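Products > Guest Room > In-Room Safes > Hulum 500

Hulum 500 In-Room Safe

The Hulum 500 is a laptop-size electronic safe for hotel guest rooms, serviced apartments and cruise cabins. It fits a standard wardrobe shelf and is bolted through the base or the back panel. The door is hinged on the left and opens to 84 degrees.

Guests set their own code of four to six digits at each use. After five wrong entries the keypad locks for 15 minutes. The last 500 openings are stored in the lock and can be read out by hotel staff with the Clernico handheld unit - sold separately.
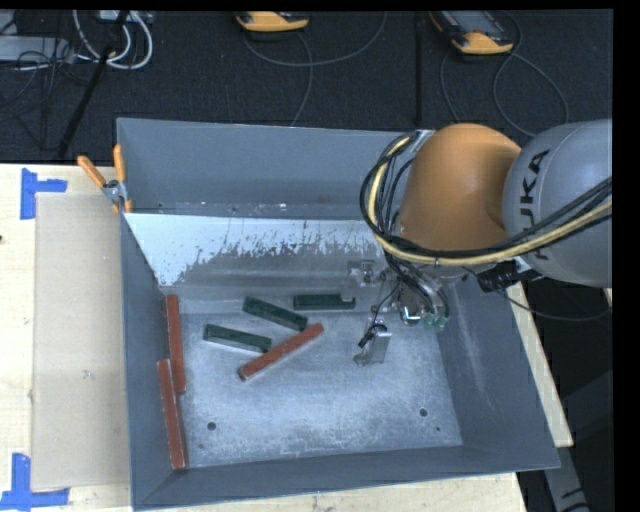

Power and emergency opening

Four AA alkaline cells, rated for 2000 openings. A low-battery signal shows on the display for the final 1000. Codes and the audit log are kept when the cells are removed. If the cells are flat, the safe is opened with the handheld unit or with the mechanical override key. Two keys are supplied per order, not per safe.

Ordering

Finish is matte black or ivory. Minimum order is 10 units. The drawer version is ordered as 500-D and has a top-opening lid - shelf brackets are not compatible with it.

Related products
Hulum 1000 In-Room Safe
Clernico Handheld Unit
Pralton Minibar, Absorption
Pralton Luggage Rack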